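Budgeting for a Disassembly Cell: Questions for Two People Who Signed the Purchase Order

Kokitz takes in retired office computers from leasing companies and sorts them into parts for resale, parts for test stock and scrap. Oda Tangen runs operations. Bendik Viklund is the automation engineer and wrote the specification for the company's first robotic disassembly cell. The conversation took place on a Friday at the Kokitz bench area and has been shortened.

Where the request started

The budget request began with memory modules. Tangen had been tracking hand time per unit for a year, and memory was the line item with the best ratio of resale value to time spent.

"A module comes out straight up once the latches are open," she says. "It has a known size and a known position for each board type. If we could not make a case for that part, there was no point in asking for money for the others."

The first quote, from the integrator Drellent, covered a full line with a conveyor, automatic case opening and four arms. Tangen rejected it at the first reading. The second quote covered one arm, one gripper, a wrist camera and a bench built from aluminum profile, with the cases opened by hand before they reach the robot.
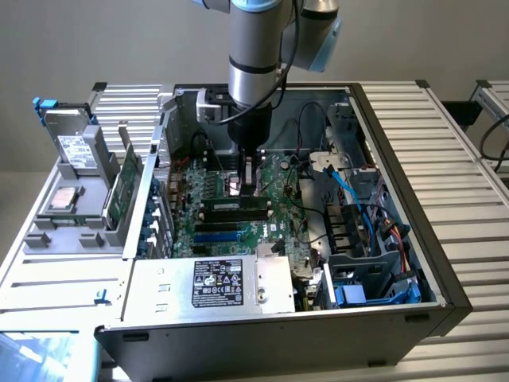 Viklund says the hand-opened case was the largest single saving in the project. "Side panels are where the variation is. Every manufacturer has its own release, and half of the older ones are bent. A person does it without thinking. To automate it you buy a second end effector and a force sensor, and then you buy engineering hours for as long as you own the machine."

What the quote left out

Both describe the arm itself as the easy part of the budget. Tangen keeps a list of what was missing from the original quote: gripper fingers, spare wrist cable, lighting, guarding, and time for teaching new board layouts. She now asks every supplier to price those as separate lines.

"Fingers are a consumable," Viklund says. "They wear at the tips and they get bent when a pick goes wrong. The supplier quoted one pair. We ordered 6 pairs and put the reorder in the annual budget."

The unit price for a finger set from the machine shop at Strand was $408. Viklund considers that acceptable for a ground tip and too high for anything printed. A mounting bracket for the wrist camera was quoted at $1,390 with design time included. He drew his own and had it cut for less, but he does not recommend that to a company without a mechanical engineer on staff.

Cable routing was a second omission. The gripper cable runs down the outside of the last link, and its slack has to be enough for wrist rotation without catching on the case. "Ask the supplier to show you the cable at the worst joint angle, inside the deepest case you own," he says. "Do it before acceptance. Afterward it is your cable."

Board coverage

The question Tangen is asked most often is how many computer models the cell can handle. She says it is the wrong number to plan with.

"Plan with board layouts. Several models can share one layout, and one model name can hide three different boards. Our intake data listed 538 model names. We grouped them by slot position and connector position, and we paid for teaching only on the groups with enough volume."

A teaching session at Kokitz includes the slot positions, the latch type, the approach height and the obstacles around the part. Loose wiring is recorded as a separate risk class. Viklund says thin two-wire leads cause more stopped cycles than drive cages or power supplies, which are large and stay in one place.

"A rigid obstacle you can put in the model," he says. "A lead is somewhere else in the next unit. You either have the operator tuck it, or you look with the wrist camera before each approach and accept the added cycle time. We do the second on server and workstation boards, where the memory banks sit close to the processor socket, and the first on everything else."

Clearance around the socket was the reason for a narrower finger. The stock finger fitted between memory slots on most desktop boards but left too little margin beside a socket lever. Tangen approved the change after seeing the damage claims from test stock buyers, who return boards with marked sockets.

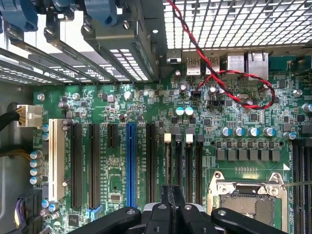
Staffing and payback

Tangen did not put a headcount reduction in the business case. The operator who opens cases also clears stops and loads bins, and she budgeted that post in full.

"The case rests on throughput per operator and on fewer damaged boards," she says. "If you need a layoff to make the numbers close, the project is too small for a robot."

The payback period was calculated on one shift. The finance group at the parent company, Bitdale, asked for a two-shift version and she supplied it as an appendix. Her advice is to leave the second shift out of the main figure until the stop rate is known from production.

Viklund adds one line to that. He would hold back the final supplier payment until the cell has run on mixed intake, with cases in the order they come off the truck. The Drellent acceptance test used one model, supplied clean. The contract for the next cell, due for review in December, specifies mixed intake and names the board groups.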